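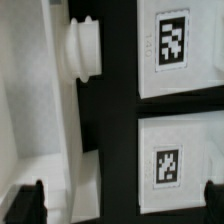
Surely the machine ought to have been faster, one visitor wrote to this blog after the open day at Stamero, given that it does the same small job all morning. The point was raised more than once in the hall as well, and it deserves a proper answer.

The demonstration cell was set up to show how a robot finds its work. The white blocks carry square printed markers, and the upper of the two seen at close quarters also bears the number 140. The arm reads a marker, works out the position of the block and brings its two black fingers towards it. Our hosts explained that the Luvora software repeats this check before every approach, and that the speed had been limited for the public sessions.

Each session lasted 45 minutes and began with a short talk on safety. Visitors were then admitted to the rail in small groups. Those who wished to do so could change the order of the tasks at a screen supplied by Galbraith, which was clearly laid out, although the lettering was small for anyone standing at the back. Almost 90 people had signed the register by noon.

Questions were taken at the end. A member of the audience asked what would happen if a marker became dirty. The reply was that the arm stops and waits for an operator, and that cleaning the markers forms part of the daily routine. Another asked about noise. No figures were available on the day, but they have been promised in writing.

The second cell, prepared by Irko, was closed for the morning and opened after lunch. I was unable to stay for it. The next open day is planned for November, and places may be requested at the reception desk.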